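## 4 Arbeitsplatz Teeküche: Einrichtung und geänderte Zuständigkeiten

Dieser Abschnitt gilt für den Assistenzroboter Bestidon am Standort Skarkmont. Er richtet sich an die Beschäftigten der Hauswirtschaft sowie an die Schichtleitung. Die fachliche Verantwortung liegt bei Davina Drummond, Vertretung ist Enda Noonan.

### 4.1 Arbeitsbereich vorbereiten

1. Betriebsart »Halt« wählen und die Anzeige am Bedienteil abwarten.
2. Arbeitsgut auf der Arbeitsplatte bereitstellen. Teller mit Obst sind auf einem Schneidebrett abzusetzen.
3. Netzkabel der Küchengeräte so ablegen, dass sie nicht in den Schwenkbereich des Arms ragen.

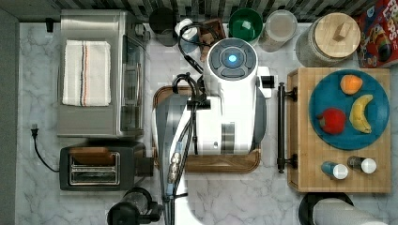 Die Aufteilung der Stellfläche wird von der Schichtleitung festgelegt und im Übergabebuch vermerkt. Änderungen während der laufenden Schicht sind nur nach Rücksprache zulässig.

**Hinweis:** Toaster, Toasterofen und Mixer werden weiterhin ausschließlich von Beschäftigten bedient. Der Roboter ist für das Umsetzen von Geschirr, Obst und verschlossenen Behältern freigegeben.

### 4.2 Probelauf

1. Geschwindigkeit auf 40 Prozent begrenzen.
2. Drei Umsetzvorgänge ohne Last ausführen.
3. Kabelführung am Arm im Stillstand prüfen. Schlaufen dürfen sich nicht verdrehen.
4. Ergebnis mit Namenszeichen in das Übergabebuch eintragen.

**Vorsicht:** Während der Bewegung nicht in den Greifbereich fassen. Herabgefallene Gegenstände erst nach Anwahl von »Halt« aufnehmen.

5. Sicht der Greiferkamera am Bildschirm aufrufen. Bei schnellen Schwenks ist das Bild unscharf; zur Beurteilung der Greifposition den Arm anhalten.

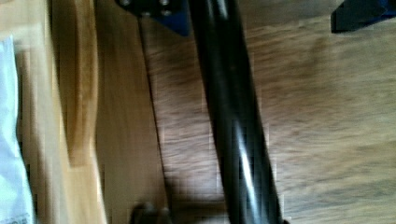

### 4.3 Änderungen für die Beschäftigten

Das Bereitstellen der Teller zu Schichtbeginn entfällt. An seine Stelle tritt die Aufsicht über den Roboter, die als Arbeitszeit gilt und im Dienstplan gesondert ausgewiesen wird. Eine Aufsicht dauert höchstens 42 Minuten, danach ist abzulösen.

Die Aufsicht darf nur übernehmen, wer die Einweisung bei Aníbal Arboleda abgeschlossen hat. Störungen sind der Schichtleitung unter der Durchwahl 83 zu melden.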